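3.2 Package size and the household snack record

The diary asked each household to write down every packaged snack eaten at home during the study period. Of the 700 households approached in Dunden and Dretberg, 444 returned a diary that could be used. The rest either declined, returned a blank booklet, or left out the page on household size, without which the entries could not be scaled.

Earlier work by the second author (Meredith) had asked people to recall what they ate over the past month. That method did well with full-size bags, which people remember buying, and poorly with single-serve packets. A packet of nuts eaten between meals often comes out of a larger outer bag, so there is no separate purchase to remember. The diary was meant to close this gap. Each entry had a line for the product name, a line for the printed net weight, and a box to mark if the packet was shared.

Net weight turned out to be the weakest field. On many small packets the weight is printed only on the outer bag, and once that bag has been thrown away the household has nothing to copy from. Coders Rahimi and Heffernan handled these entries separately, using a product list put together in stores in both towns, and met in July to settle the cases where they disagreed. Entries that could not be matched to the list were kept in the counts of eating occasions but dropped from the weight totals.

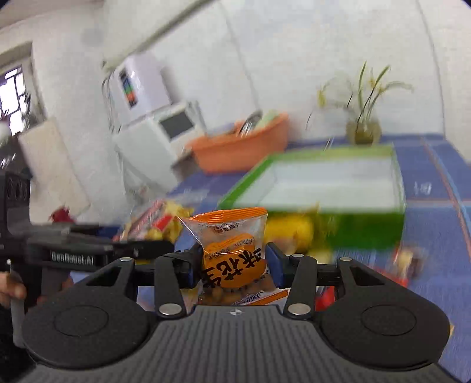 Figure 2. Single-serve packet of coated peanuts.

Language was a second source of missing data. A good share of the snacks sold in Dretberg are imported, and the product name may appear only in a script the person filling in the diary does not read. Some people copied the characters by hand. Others wrote "nuts" or "the orange one" and moved on. We accepted general names wherever the food group was clear, as our main comparison is between groups - nuts, chips, sweets, crackers - and does not depend on brand.

Sharing was recorded more fully than we expected. In 185 households at least one single-serve packet was marked as shared, most often between an adult and a child. We split these entries evenly among the people listed. Zamani has argued that an even split overstates what young children eat, and Section 5 repeats the analysis with a smaller share for children under six. The order of the food groups does not change.

The diary did not ask where in the home a snack was eaten. Onyshchenko added that question to the follow-up booklet, and those answers will be reported separately.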